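Thread: we've had the Drislow two-arm kit from Prerkard on trial since late spring. People keep asking whether it's worth the money, so I'm putting my notes in one place.

1/ What you get: two arms, one head camera, a controller, a wrist tool set and a license for the teaching software, which is called Plostance. Base and cart cost extra. We rented the cart.

2/ Setup took Kjell Viklund and me most of a day. The arms went on fast. The network part did not. The printed guide covers an older version of the controller menu, so go straight to the PDF on the support page.

3/ Support is good. I wrote to them on May 27, 2025 with a calibration question and got an answer from Fouad Rizk the same afternoon. He sent a settings file and it loaded without trouble.

4/ Teaching a task means guiding the arms through it and saving each run. Plostance wants at least 13 clean runs before it will build anything. In our hands 13 was too few. We got usable behavior at 93 and stopped at 110.

5/ The task we care about is small items on wall hooks. Keys, tags, short loops of cord. We do a lot of shop fitting and I wanted to know if the kit could reach a vertical surface without constant babysitting.

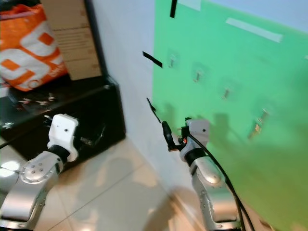

Both arms up, the right one at the green hook board, right gripper in close to the wall.

6/ Reach is fine. The arms get to board height from the cart with room to spare, and they can work close to a wall if you set the approach angle yourself. The automatic angle comes in too flat.

7/ Small shiny hooks are harder. Glare on a glossy board throws the camera off, and the arm's own shadow makes it worse. Yuxi Xia moved one lamp to the side and our misses dropped a lot. Try that before you retrain.

8/ Watch the cable on the outside of the arm. It hangs in a loop and you need to leave slack for the wrist to turn. Prerkard sells clips for it. I think the clips should be in the box.

9/ Noise: quiet enough to hold a conversation next to it. Heat: no complaints so far.

10/ Price. The rental is billed monthly with a refundable deposit of 1000 – they take it off the total if you buy. Extra Plostance seats are charged separately, and the quote doesn't make that clear. Ask.

11/ Who it suits: a small shop with one repeat job and someone patient enough to teach it. If you change tasks every day, the teaching time will eat the benefit.

12/ We're keeping ours through June. Next up is the soft fingertip set – I'll add to this thread once we've put it on the right arm.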